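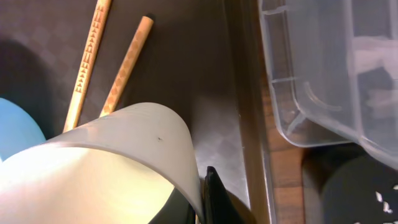 3.2 Task design. The student project at Dravville asked each team to program a robot to clear a table after a meal, using one shared set of household items. Teams could choose the order in which they handled the items. Slender objects called for separate treatment in the scoring, and a pair of light wooden chopsticks lying at an angle on a dark surface (Figure 3) is typical of the starting positions the teams had to plan for.

Each team was allowed 100 practice runs before grading.

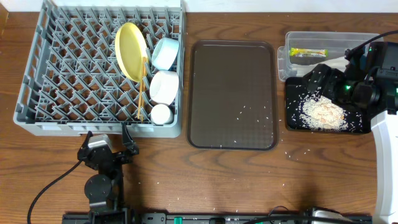
Graded runs were scored by Jonatan Bakke under the Drusus rules, with no partial credit for a dropped item. Teams submitted their code and a short written report in July.

Last updated: 2021-09-25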